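Cedarthorpe should pay for its buses before it pays for its bypass

21/08/2026
By Mahnaz Sadeghi

Cedarthorpe council has a draft transport budget out for comment, and most of the talk so far has been about the bypass. I want to talk about the buses, which get two paragraphs on the last page.

The 2 used to run from Astmont to the hospital every fifteen minutes. It now runs every half hour, and after seven in the evening it stops at Strickland and goes no further. A cleaner on a late shift at the hospital has to walk the last stretch or pay for a taxi. People in that position don't fill in consultation forms, and the draft reads as though they don't exist.

The case made for cutting the service was that passenger numbers had fallen. They had. They fell after the first round of cuts, and then the lower numbers were used to justify the second round. Anyone who has lived in a small town with a bus company has watched this happen. You cannot run a worse service each year and then treat the result as proof that people prefer to drive. 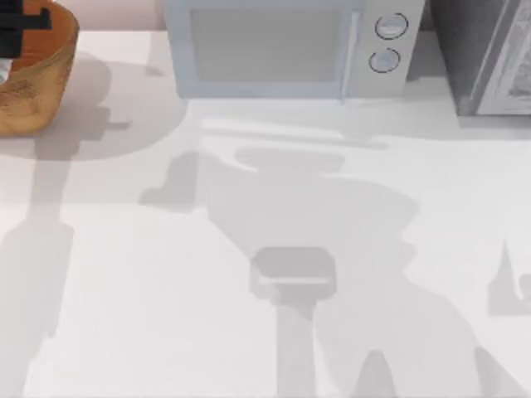

The bypass would take lorries out of the centre, and I don't dismiss that. I live near the Grurnari roundabout and I know what the road is like at eight in the morning. But the council's own draft has building work starting several years from now, if the money arrives from central government, and there is no promise that it will. Meanwhile the design work is being paid for out of the same local pot that used to support evening buses.

At the public meeting in June, an officer told us that restoring the evening service would help 200 people a day. He said it as if this were a small number. The car park extension in the same draft has 200 spaces, and it was described to us as a major investment. I would like someone to explain the difference.

There is also the matter of who decides. The operator sets the timetable, the county holds the subsidy and the town council gets the complaints. Each one can point to the other two. A single published agreement, saying how often each route will run and who pays if it doesn't, would cost very little. Other places manage it.

Fares matter less than councillors seem to think. A cheap ticket is no use to a person whose bus has already gone. When I collected signatures outside the library, 700 people signed, and the complaint I heard most was about the last bus home. Hardly anyone mentioned the price.

So my request is a modest one. Put the evening buses back to the hospital, keep them there for two full years, and tell people clearly that they will be kept. Passengers take time to return after being let down, and a six-month trial is over before most of them have noticed it. Count the passengers at the end of the second year. If the seats are still empty, I will accept the figures and say so in print.

Comments on the draft can be handed in at the town hall or sent by post.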